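The router has moved

6/7/26

For most of my adult life the router has lived in the hall, on the floor, next to the shoes. It was put there by a man from Bimavance who was in the flat for less time than it takes to make tea, and I treated his decision as I treat most decisions made by people with a toolbag, namely as law. The signal in the hall was magnificent. I could have streamed anything I liked, provided I was happy to watch it standing among the wellingtons.

In the workroom, where I do the things I'm paid for, it was another story. Calls froze. My face would stick in one expression (never a good one) while my voice went on without it. Retno Ong, who has had to sit through more of these calls than anyone should, finally asked me where the router was. I told her. There was a silence, and for once it wasn't the connection.

So it now lives on the desk.

The desk is from Famberg and is the only piece of furniture I have ever bought new. It's pale wood, it stands against the wall, and the wall has a socket just above desk height, put in by some previous tenant with either great foresight or a very tall bedside table. The socket plate is dark grey. The rest of the flat has white ones. I've wondered for years whether this was a statement or whether the shop had run out, and I have now had the chance to look at it closely, having spent a long evening with my nose more or less against it.
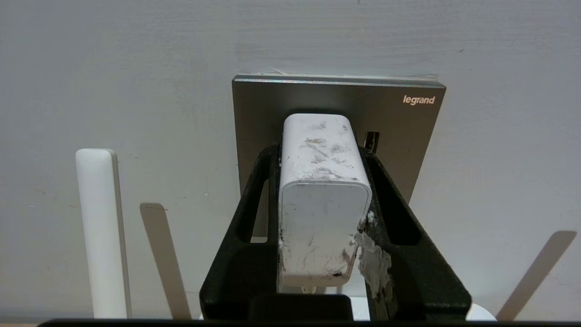
I had meant to clean the adapter before it went up on show. It started out white and in principle it still is, but it has spent years on a hall floor and has the complexion to go with it. I gave it a rub with my sleeve, then with a damp cloth, then with one of those sponges that are supposed to take off anything, and concluded that some of it was scratches and the rest was character. In the hall you never saw it. At eye level you see little else.

Then there was the matter of cables. I own a drawer of them, as everyone does, and I went in with confidence. Two hours later I had three that were too short, one that was for a printer I gave to my brother-in-law, and a phone lead from an age when phones were fastened to walls. What I needed was 208 centimetres of network cable, a figure I had measured with great care and written on my hand. The shop sells them in two metres and three. I stood there looking at my hand for a while and bought the three.

It's braided, because Radomír Polák told me to get braided. Radomír has opinions on cable. He says the plain ones kink and the clips snap off, and that a person who buys them deserves what he gets. I've had plain ones all my life and would say that on the whole I have got what I deserved. 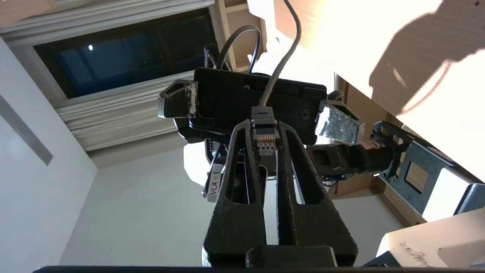

The braided one, plug end.

It does feel nicer in the hand, I'll give him that. Whether it makes the internet arrive any better I couldn't tell you, and when I asked Radomír he changed the subject to shielding.

The spare metre had to go somewhere. I bought a packet of Lokidura clips, the stick-on sort, promising to hold up to 6 cables each, and spent a while planning a route along the back of the desk. It was a handsome plan, with right angles. The clips held well enough to the packaging. They were less keen on the wall, which has the sort of paint that comes off if you speak sharply to it, and I wasn't going to put them on the Famberg, having already had one bad experience with a hot mug in January that we don't discuss.

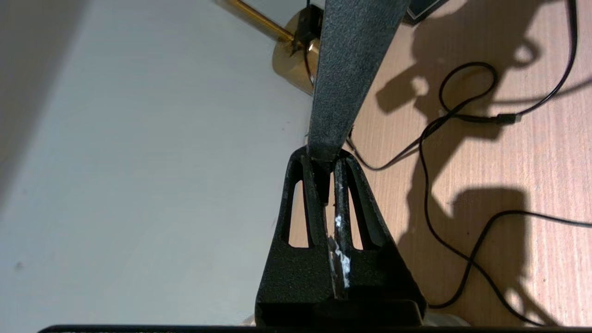 In the end I let the cables lie where they wanted to. There is a school of thought that says a desk should have no visible cables at all, and I've seen the photographs: one plant, one lamp, a laptop apparently running on goodwill. I admire it as I admire people who iron sheets. My own desk has things on it. It had things on it before the router came, and they've all budged up a little, and I expect that by autumn I'll have stopped noticing which black lead goes to what.

The antennas took more thought than they deserved. There are three. I have read a long forum argument about whether they should all point up, or out, or one of each, conducted by men who plainly hadn't been outdoors for some time, and I came away knowing less than before. So I've put two up and laid the third out sideways as a compromise between the factions.

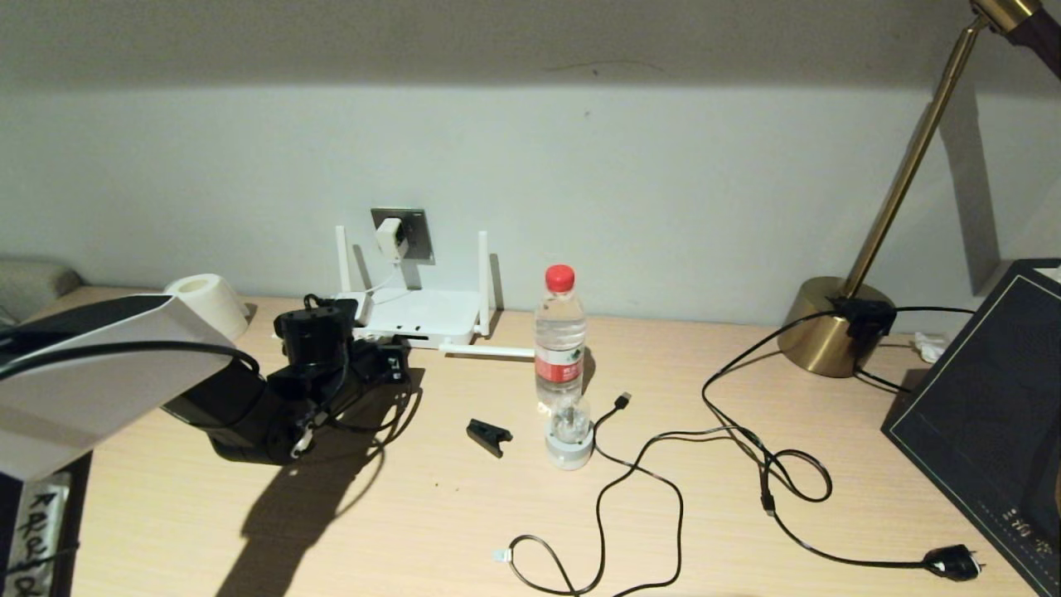

Retno rang the next morning to test it. She said I was perfectly clear, and that she could see I hadn't shaved. We also discovered that the water bottle stands right next to the router, which she felt was asking for trouble. I've said I'll move it. The lid is on, though, and it's the only spot on the desk I can reach without looking.

The hall, meanwhile, has a patch of floor a different colour from the rest, and I've put the umbrella stand on it. The signal by the front door is now terrible. Last night I stood there in my coat trying to look up whether Falcão was still serving, and had to walk back to the desk to find out that it wasn't.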